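小物の箱詰め・室内安全点検表(コメント記入済み)

対象:Zariņš館 居室 窓側の一角
用途:Skostar 預かり便に出す前の自主点検
版:3月改訂
項目数:17
判定:良/要是正/保留/該当なし

記入上の注意
判定欄には必ずどれかひとつを書くこと。「たぶん良」「良の予定」「気持ちは良」は前の版で多用されたため、今回から無効とする。コメント欄は自由記入だが、点検と関係のない愚痴は一項目につき一行まで。守られた試しはない。

A 床と通り道

1 床に置いた箱のまわりに足の踏み場があるか
判定:要是正
箱は敷物の上に直置き。片側に寝具、反対側にトレーが迫っていて、両方をよけて歩く技術が要る。住人は習得済みだが、来客は未履修である。箱を壁から離しすぎないこと。

2 敷物の端がめくれていないか
判定:良
花の柄が細かく、小さなものを落とすと見つからない。端は押さえてある。落とし物については項目9へ。

3 掛け布類が箱の中に垂れ込んでいないか
判定:保留
黄色い柄の布が箱のすぐそばまで来ている。箱を閉じるときに一緒に巻き込む事故が前回あり、布を預かり便に出しかけた。閉じる前に手で一度払う。

4 椅子の背や家電の上を仮置き場にしていないか
判定:要是正
灰色の椅子の背の上に、緑と白の包みがひとつ。椅子の背は棚として設計されていないのに、どの家でも棚として採用されている。落ちても割れない中身ならよいが、中身を覚えている者がいない。箱に入れるか、トレーに移す。

5 カーテンと窓まわり
判定:良
茶色のカーテンは寄せてあり、窓からの光で作業できる。夕方4時を過ぎたら照明をつけること。暗いなかで詰めた箱は、開けたときの驚きが大きすぎる。

B 箱そのもの

6 箱の底が補強されているか
判定:良
底は十字に貼ってある。前の版では「しっかり貼る」とだけ書いてあり、貼る人によって一本から八本まで幅があった。十字とする。これ以上は装飾とみなす。

7 ふたが四方とも開き、出し入れの邪魔にならないか
判定:良
ふたの内側に紙を差し込んでおく癖は直すこと。明細のつもりらしいが、箱を閉じた時点で誰にも読めない明細になる。

8 箱に立てかけたもの、巻いたものの扱い
判定:要是正
ピンク地に青緑の放射状の模様が入った板状のもの。箱のわきに付いて回っているが、箱の一部なのか荷物なのか飾りなのか、決めないまま改訂を重ねてきた。今回で決める。荷物とする。入らなければ残す。

9 箱の底に小さな包みが先に沈んでいないか
判定:要是正
透明な小袋は必ず底へ行く。上から何を載せても、最後に出てくるのはこれである。小袋はまとめて一枚の封筒に入れてから箱に入れる。札の付いたものは札を外側へ向ける。

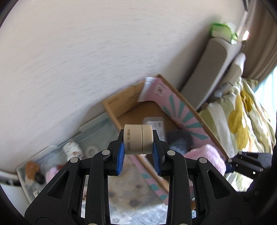
写真1 項目9と10の確認時。箱の手前にベージュの円筒形のもの、左の側面に「5g」の表示。

10 円筒形のものが箱のなかで転がらないか
判定:要是正
ベージュの丸いもの同士を並べて入れるのはよい。横に寝かせるなら隣に柔らかいものを詰める。側面に「5g」と読めるので重さの心配はないだろう、という意見が出たが、表示の前後を読まずに数字だけ信じるのは当点検表の精神に反する。
是正内容:寝かせる場合は両端を紙で止める。立てる場合は箱の隅へ。

C トレーの上

11 割れ物と柔らかいものが分けてあるか
判定:要是正
白い柄入りのカップが、ぬいぐるみの類と同居している。緩衝材としては理にかなっている、と弁護する声もある。しかしカップは包まれていない。寄り添っているだけである。
是正内容:カップは紙で二重に包み、内側にも紙を詰める。包んだら外に「カップ」と書く。前回の「われもの(やさしく)」は情緒に流れすぎていた。

12 トレーに作業道具が紛れていないか
判定:要是正
白いテープを使い終えたらトレーに戻す、という決まりは確かにある。戻したテープがそのまま荷物として詰められることまでは、決まりを作ったときに想定していなかった。箱を閉じようとしたらテープは箱の中、という事態がひと冬に三回。
是正内容:道具用に別の入れ物を用意する。用意するまでのあいだは、上着のポケット。

13 棒状のもの、先のあるもの
判定:保留
赤と黒の棒が一本、トレーの上にある。何の棒かは議論が尽きない。先端を保護し、長い辺に沿わせて入れる。用途が判明したらこの欄に追記のこと。追記欄は前の版から空いている。

14 紙もの、カード類
判定:良
動物の顔が描かれた白い小さなカードは、折れないよう厚紙にはさむ。青と白の印刷の小袋はそのままでよい。カードの動物が何であるかは点検の対象外とする。

15 空の包装、成型トレーの処分
判定:要是正
手前に白い樹脂の成型トレーが残っている。取っておけば何かに使えるという主張は毎回出る。毎回出るが、使われた記録は毎回ない。中身を入れ直す予定のあるもの以外は資源ごみへ。

D 毛足の長いもの

16 毛足の長い品が単独で包んであるか
判定:要是正
この項目は改訂のたびに長くなる。まず、薄いピンクのふわふわした円筒形のもの。それから箱のすみにいる濃い灰色系の毛のもの。さらにピンクのスリッパのような形のぬいぐるみ。いずれも軽く、見た目より場所を取り、放っておくと互いの毛を交換する。一度、灰色のものにピンクの毛が定着し、そういう柄だと半月ほど信じられていた。
是正内容:一点ずつ薄紙で包む。袋に入れる場合は口を少し開け、空気を抜きすぎない。圧縮は禁止。圧縮した品は元の姿に戻るまで人を恨むような顔をしている。

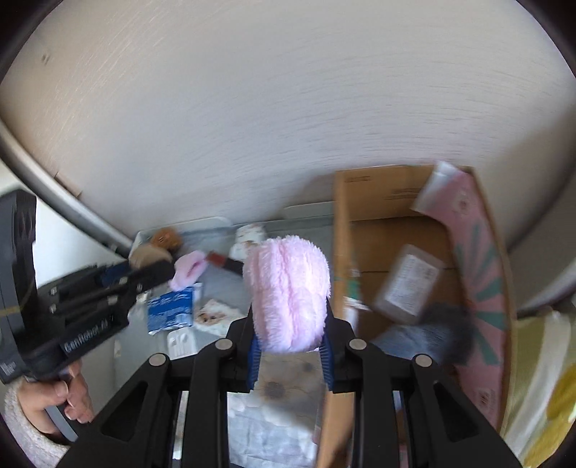 写真2 項目16。薄いピンクの毛足の長い品と、後方のトレー、右に開いた箱。

17 重さの記録
判定:保留
Dellitz の台ばかりで量る。箱を載せる前にゼロに合わせること。合わせずに量った数字も堂々と表に書かれるので、読む側では見分けがつかない。

記録:
空箱に詰め物を入れた状態 1,371グラム
一回目の詰め終わり 2,056グラム
詰め直し後 2,114グラム

詰め直しで重くなった件について。減らすために詰め直したはずである。増えたぶんの内訳を調べたところ、包み紙と、項目12のテープが見つかった。テープを出した後の数字はまだ取っていない。取るまで判定は保留のままとする。

総評
「要是正」が過半を占めたが、前の版との比較はしないでほしい。前の版は全項目が「良」で、箱の底が抜けた。今回のほうが成績は悪く、荷物の安全ははるかに高い。

是正の順番
先にカップ(項目11)。次に毛足の長いもの(項目16)。この二つが済めばトレーの半分が片づき、残りの品の顔が見えてくる。円筒形のもの(項目10)は隙間の具合を見て最後でよい。椅子の背の包み(項目4)は気づいた人がその場で。気づいたのに通り過ぎた人は、次回の点検係とする。

預かり便の条件との照合
Skostar の申込用紙には、中身の種類を一語で書く欄がある。この箱の中身を一語で表す試みは以下の経過をたどった。「雑貨」は広すぎるとして却下。「ぬいぐるみ」はカップが不服。「小物」に落ち着いたが、ピンクの板状のものがどう見ても小物に収まらない。項目8の決定により荷物に昇格したばかりなので、入らなければ用紙の上でも残留とする。

用紙の裏に、箱の向きを示す矢印を貼る欄がある。矢印は上向きに貼る。念のため書いておくが、前々回は下向きだった。

Murlow の保管棚を使う場合の追加確認
・箱の短い側に中身の札を貼ったか(長い側に貼ると、棚に入れた途端に見えなくなる)
・ふたの印刷面に手書きで重ね書きしていないか
・封をしたあとに「あ、これも」と言って何かを持ってきた人がいないか
三つ目は必ずいる。「あ、これも」の品は次の箱に回し、封は切らない。封を切った箱は項目1からやり直しで、量り直しも含めて約40分かかる。その40分のあいだに、また別の品を持ってくる人が現れる。

寄せられた質問への返事

「茶色い置物は割れ物扱いか」
トレーの隅にいる茶色いもののことだと思われる。触って硬ければ割れ物、柔らかければぬいぐるみとして扱う。触る前に分類表を書き直した件は不問とする。

「包み紙は新しいものでないといけないか」
使い回してよい。ただし印刷の濃い紙は白い品に直接当てない。カップの柄が一つ増える。

「点検表が長すぎるのではないか」
項目を減らす案は毎回検討している。検討の結果、毎回一項目増えている。次の版では項目2と3をまとめる予定で、そのかわりに封をした後の「あ、これも」を独立させたい。

「判定の『該当なし』は使ってよいのか」
使ってよい。ただし項目12に「該当なし」と書いた紙が、テープと一緒に箱から出てきた例がある。トレーを一度見てから書くこと。

再点検
是正が済んだら、要是正と保留の項目だけを見直し、判定の横に新しい判定を書き足す。元の判定は消さない。修正液はこの表に使用禁止。前の版では修正液が点検表より厚くなり、三つ折りにできなくなった。

記入済みの表は、封をした箱の外側に貼る。箱の中に入れないこと。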